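Tape deck tips, workshop page

Old ambient cassettes sound dull? Clean the heads first. Isopropyl, cotton swab, 2 passes, let it dry. Dont touch the pinch roller with alcohol, use soapy water on that.

Belts next. My Keneo deck had one gone to goo. Wipe the pulley till the swab comes off clean.

Small parts go in a divided tray as they come off.

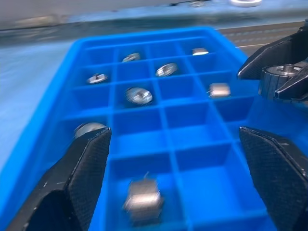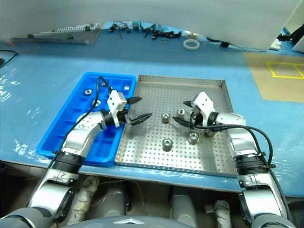
Then demagnetize. Deck off, tapes in the other room. Slow circles, pull away slow too.

Squealing tape? Fast foward to the end, rewind, try again. Still squeals, swap the shell. Screwed shells only, glued ones crack. Store upright, away from speakers.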